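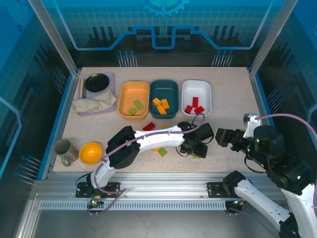 Up before six because Skumley had decided it was morning. He doesn't bark, he just stands next to the bed and breathes at you until you give in. I came down in my socks, trod on a rubber hedgehog and said a word I'm glad Mum wasn't there to hear.

So, day three of having him home from the kennels and I think we're getting somewhere with the lead. I say getting somewhere. Yesterday we did the whole of the lane as far as the postbox with him walking next to me like a proper dog, and I was so pleased I told him so, out loud, in the voice, and a man getting into his van looked at me. Today we met a cat on a wall and all of that went out of the window. My shoulder still hurts. But he did come back to me afterwards when I stopped dead and waited, the way Cremilda showed us, and he looked up at my face, and I got a bit of cheese into him before he could remember the cat. I'm counting it.

Cremilda Bragança rang at lunchtime to see how he was settling. I'd been dreading it a bit, like a call from school, because I haven't been doing the place mat every day and I knew she'd ask. She did ask! I said most days. She said "most days" back to me in a very flat way and then laughed, so I think we're still friends. Her line is that he learned it all in her kitchen and now he has to learn it again in ours, and it's us who are being trained at this stage. She wants five minutes on the mat after every meal, his and ours, with me sitting down and not fussing about with the dishwasher. I'm a terrible fusser. I must have got up eight times during tea tonight and each time he got up too, and then I'd have to put him back and start again, and my beans went cold.

Arora is being an angel about it all. She's eleven now and I did worry she'd take it as an insult, having a great daft teenager back in the house after a fortnight of peace and the whole sofa. She lets him sniff her ears and then goes and lies under the table, which he hasn't worked out he could fit under as well. I've kept them apart for meals — her in the hall, him by the back door — and there's been no growling at all since the first night, and even that was over a sock.

The leaving him on his own is the hard part. That's the whole reason he went away in the first place, after the business with the door frame. We're to build it up by bits. I go out of the front door, stand by the bins for a minute, come back in, say nothing, hang my coat up. Then again with the car keys. Then again with the keys and the shoes. Mrs Tavares next door has obviously noticed because she came out with her recycling and asked if I'd locked myself out, and I said no, I was practising leaving, and she said "right you are" and went in. I got up to 4 minutes this morning before he started the whining, and this afternoon I sat in the car with a magazine and managed longer, though I forgot to look at the clock when I got in so I don't know exactly. Must write the times down. Cremilda has a notebook for every dog she's had through, with all their times in, and I can't find a biro.

Spent a silly amount of the evening looking at crates. The one we've got was fine for him at five months and now he has to fold himself up like a deckchair. The nice ones are a fortune. I found one second hand over in Clostatden for £59, the folding sort with two doors, and the woman says it's clean and her lab only slept in it a few times before he moved himself on to the bed. I've said I'll have it. It means a drive on my own, or else a drive with Skumley in the back singing, and I'm not sure which of those I'm ready for. Might ask Mum to come and sit with him. She's soft as butter though and he'll have had half her sandwich before I'm at the end of the road.

Oh, and the treats. I weighed out what I'd got through since he came home and it was nearly the whole 750 gram bag! No wonder he's looking at his actual dinner as if I'd served him gravel. I've cut them right down to little crumbs, and I've started taking some of his kibble out of the morning bowl and using that for the easy things, sit and paw and so on. He'll work for kibble indoors. Outdoors he spits it out and gives me a look. Cheese for outdoors, then, and I'd better find a pocket that isn't my good coat, as there's a smell developing.

Two nice things before I turn the light out. He slept on his own bed from half past seven till the news tonight with the living room door shut and me in the kitchen on the other side of it. I kept opening it a crack to see, which I know I'm not supposed to do, and he had his chin on the hedgehog and didn't stir. And when I let them both out last thing, Arora did her funny little bow at him on the grass. She hasn't done that for anybody in years. They went round the apple tree a couple of times, and then she remembered her hips and came in for her tablet.

Tomorrow it's vet first thing for his booster, so muzzle practice at breakfast with the peanut butter. Need more peanut butter.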